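Inicio Tienda Calzado Cuidado Mi cuenta Cesta (0)

Plantillas Vosalora para caminar

Llevo años vendiendo plantillas y os confieso que casi todas me duran un otoño. Estas no. Me puse las primeras en octubre, en unos zapatos de diario ya bastante cansados, y ahí siguen, un poco más oscuras en el talón pero con la misma altura. Por eso he decidido traerlas a la tienda, y en las 3 alturas de arco, que la baja siempre cuesta encontrarla.

La base es de corcho y encima llevan una capa de espuma que cede lo justo. Al principio las vais a notar duras, os aviso. Yo las usé en casa 2 tardes, me las quité, protesté un poco y volví a ponérmelas – y a la semana ya se me habían olvidado. El forro es de algodón y se limpia con un paño húmedo. A la lavadora no, por favor, que el corcho se abre y luego me escribís disgustados.

Donde más las agradezco es en la ciudad. En el monte pisas tierra, hojas, hay de todo, y el pie va cambiando. Pero una mañana entera de recados sobre piedra, con juntas y bordes a cada paso, me dejaba la planta hecha polvo!

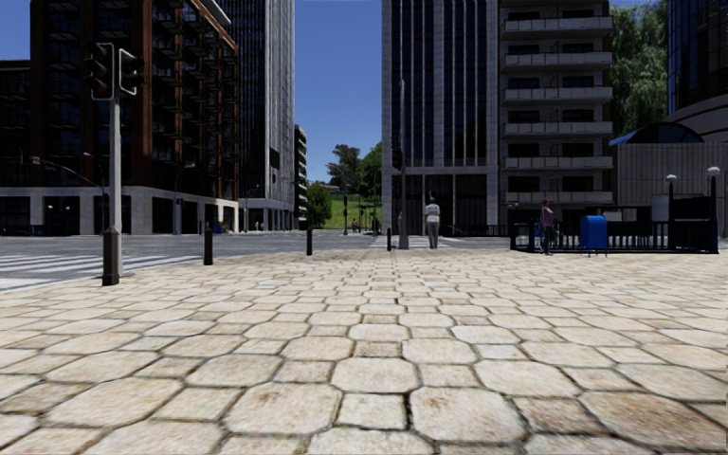 Khoury nos escribió que con suela fina ella notaba cada junta del empedrado, que con las Vosalora de arco medio ya no, y que lo único que cambiaría es el olor a corcho de los primeros días. Tiene razón en lo del olor. Se va dejándolas una noche fuera de la caja, cerca de una ventana.

Para elegir el arco, mojaos el pie y pisad un papel. Si sale la huella casi entera, arco bajo; si solo se marcan el talón y la parte de delante, alto. En caso de duda yo me iría al medio. Se recortan con tijeras normales siguiendo las líneas de abajo, y mejor quedarse largo y volver a cortar.

Pesan 70 gramos cada una en la talla grande. En botas Clivdale entran sin quitar nada; en zapato estrecho hay que sacar antes la plantilla original, y en bailarinas ni lo intentéis.

Distribuye Hustance. Me quedan 200 pares entre todas las tallas, y los de arco bajo son los que vuelan. Cambios sin problema mientras no las hayáis recortado.

Usamos cookies propias y de terceros para mejorar tu visita. Aceptar Rechazar Configurar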